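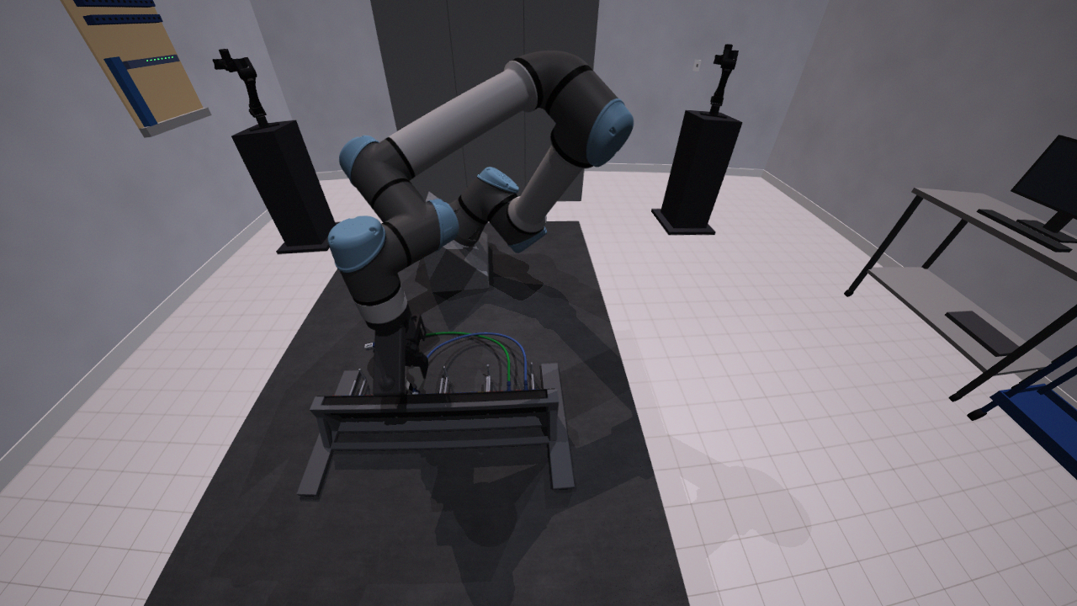
Simulated training cell with arm, gripper and cable stand, as used in the practice session.

Call for participants: teaching a robot arm by remote control

Drandden is looking for adults to take part in a study on how people guide a robot arm through cable handling. Participants steer the arm from a desk, first in simulation and then on the physical cell at our Tringate site. The recordings are used to train a control program that will later attempt the same tasks without an operator.

What the work involves

Each participant attends 3 sessions, each lasting 60 minutes. In the first, you learn the hand controller and move the simulated arm between set points. In the second, you grip a cable by its plug, lift it clear of the stand and seat it in a given position. The third repeats these tasks on the real arm, with a member of staff at the stop button throughout.

You will make almost 20 attempts per session. Failed attempts are kept and labelled as such. Please do not restart an attempt unless asked to. A short form on effort and comfort follows each session.

One group will also guide the physical arm by hand, holding it above the wrist, so that the two methods can be compared. Groups are assigned by draw and cannot be changed on request.

Who can apply

You must be 18 or over and able to sit at a screen for an hour with breaks. Normal or corrected eyesight is required, and you must be able to tell green from blue. Left-handed applicants are welcome; the controller can be set up for either hand. Experience with robots is not needed. Anyone who took part in the Flurka pilot in February is not eligible.

Payment and data

Participants receive £166 after the third session. Travel costs are not covered. We record controller input, arm position, gripper force and, on the physical cell, video of the work area. Faces and voices are not recorded. Recordings are stored under a participant number and shared only with Tamayo, our partner for the training software. You may withdraw at any point and ask for your recordings to be deleted.

How to apply

Fill in the form at the Tringate reception desk or on the study page, stating which hand you write with and the hours you are free. Applications close on June 24, 2021. Places are offered in order of receipt within each group.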